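Merna, épisode du caoutchouc

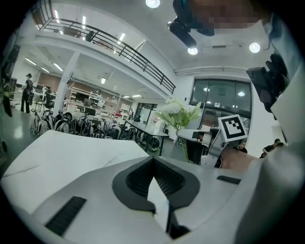
Bon, j'ai enfin recollé les bandes de caoutchouc sur la pince, et j'en ai profité pour tout reprendre depuis le début. Pour ceux qui débarquent, Merna c'est mon projet de pince à main, que je bricole à l'atelier partagé de Retbridge depuis mars (le soir surtout, quand l'imprimante est libre). La première version glissait sur tout ce qui était lisse, une vraie savonnette ! Du coup j'ai mis du noir nervuré un peu partout, jusque dans l'encoche en V, et pour se faire la main on s'attaque au vase de fleurs blanches. Du verre, oui, je sais. Mais les tiges et les feuilles, c'est quand même plus rigolo qu'un cube en mousse.

Côté marqueur, j'ai perdu 2 soirées sur une bêtise : j'avais imprimé le carré noir et blanc à 42 mm alors que mon fichier de config Sitetard en attendait 80. Forcément, la position partait n'importe où, et moi je démontais la visserie en accusant le jeu dans les mâchoires...

Prochaine étape, le ressort. Celui de chez Pylypenko est donné pour 3 000 cycles, ça me paraît peu vu comment on s'en sert. Si quelqu'un a une référence plus costaude dans le même diamètre, les commentaires sont ouverts. Je mettrai les fichiers des coques en ligne dès que j'aurai corrigé l'épaisseur du côté droit.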